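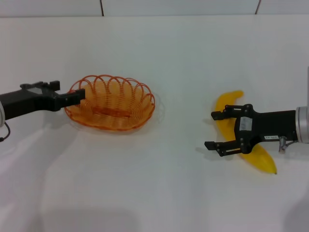 Orange wire basket and a banana on the white table.

Fruit table update

The fruit table at the Meladside centre has been going since October and we have had a few questions about how it runs, so here are the details in one place.

Fruit goes out on weekday mornings at 9.30 and anything left is packed up at 4. It is free to anyone using the building, including people who have only come in for the library returns or the toy swap. Please take what you will eat that day. If you need more for the family, ask Marites Evangelista at the front desk and she can make up a bag.

To the end of last month we had given out 1,038 pieces of fruit. Bananas go first, then mandarins. Pears have been slow and we will order fewer of them over winter. Julta Fruit Supply has kept our price at $40 a week until the end of the financial year. Angelica Dimaculangan is getting a quote for the next one.

A few people have asked for somewhere to put peels. There is now a lidded green bin under the sink in the kitchenette. It goes to the Layug Street garden compost on Fridays. Fruit stickers have to come off first, as they don't break down and Thanasis Tsolakis has been picking them out of the beds.

Wire baskets suit fruit better than the deep plastic tubs we started with. Air gets in under the fruit and you can see if something at the bottom has gone soft. They do mark easily, so wipe them with a damp cloth and dry them. Please don't put them through the dishwasher. We could use two or three more, any colour, shallow if possible. If you have one at home that you don't use, leave it with Marites.

Edgardo Sarmiento is away for most of June and we need someone for the Tuesday pack-up. It takes about 60 minutes, including the washing up. Call the desk or put your name on the sheet beside the noticeboard.

5/23/19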